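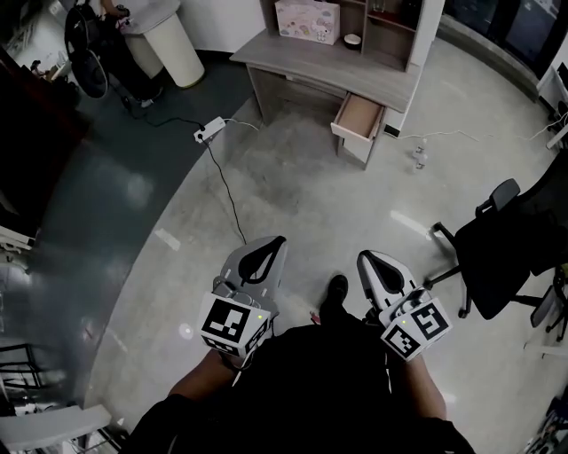
Uliana Chornovol is late and so am I, so we start in the corridor. She has a laptop under one arm and a sketchbook with the spine gone. Final year of the animation course, four-minute short called Horobets, screening in May if the render behaves.

"It's the Ukrainian word for sparrow," she says. "People ask if it's about a sparrow. It's about a bus driver. The sparrow is in it for maybe nine seconds."

We find a table. Coffee from the machine, bad.

How did it start? Not with a story, she says. With a bus stop. She drew the same stop for most of the first term, different weather, different light, no people in it. Her tutor asked when something was going to happen. "I said I didn't know, I just liked the bench. That was a fair question from him though. I had a whole folder of benches and no film."

The driver came later, out of a walk cycle exercise. She'd given the figure a stiff left knee so it would be easier to tell the legs apart while she was animating, then couldn't stand to take it out. By the end of that week he had a coat, a thermos and a route. The route ends at a village she made up, Umska, which is where most of the film takes place.

Umska took over, basically. She flips through the sketchbook to show me. Floor plans, a shop sign drawn eleven different ways, a water tower crossed out. I ask if all of it ends up on screen. She laughs. No, hardly any.

"You see one street. I know what's behind it, so I know where the light comes from. Maybe that's an excuse for drawing sheds."

The film is 2D characters on painted backgrounds, with a few 3D moves for the bus. Everything on twos, apart from the bus, which has to be on ones or it judders. She counted the finished drawings last night instead of sleeping. 2515. Of those, 416 are the one scene in the depot, where the driver takes off his gloves and puts them back on.

Why so many for gloves?

"Because hands! Everybody hides hands. Pockets, behind the back, just out of shot. I did it for two years. So I told myself this time he has to do something with them and you have to see all of it." She filmed herself for reference, over and over, in her dad's work gloves, then threw most of that away because it looked traced. "It was correct and it was dead. I kept the timing and drew the rest from my head."

Would she do it again? Long pause. "Shorter gloves."

Before Horobets there was Grullesia, a second year group project, a small puzzle game with cranes in it (the birds). She did the concept art and, when somebody dropped out, the menus too. She's polite about it. The art got a good mark, the game crashed if you opened the map twice. What she took from it was file naming. I think she's joking but she isn't, she turns the laptop round and shows me a folder tree, all neat, dates first, then scene, then version. "On Grullesia we had final, final2, final_real and final_USE THIS. I lost a day and a half painting over the wrong one. Never again."

She paints in Tundedico, which I had to ask her to spell. Small paint program, made by one person, no timeline, crashes less than you'd think. The rest of the year group uses the big packages and she does too for compositing. But the brushes are what she likes, there's a dry one that drags. All the backgrounds are that one brush at different sizes.

Sound is the part she's worried about. The film has no dialog, just the engine, a radio, wind. A friend on the music course is doing the radio, three fake songs, about thirty seconds each. The engine she recorded herself from the back seat on the way home, phone in her sleeve. You can hear a man sneeze on it. She's leaving the sneeze in and has drawn a passenger to go with it.

And what's left to do? She reads it off the back cover of the sketchbook. Shot 31 still has a hole in it where the bus should be. Color on the last scene. Titles. She wants hand lettered titles and has been told, by more or less everone, to use a font.

"I'll letter them," she says. "I've got two weekends."

After that, no firm plan. She'd like storyboard work. She's sent a portfolio to a couple of studios, heard from one, a nice no with notes attached. The notes said more acting, fewer landscapes. She has them taped inside the front cover, next to a drawing of a shed.

It's ten past four and the render room closes at five. She takes the coffee with her.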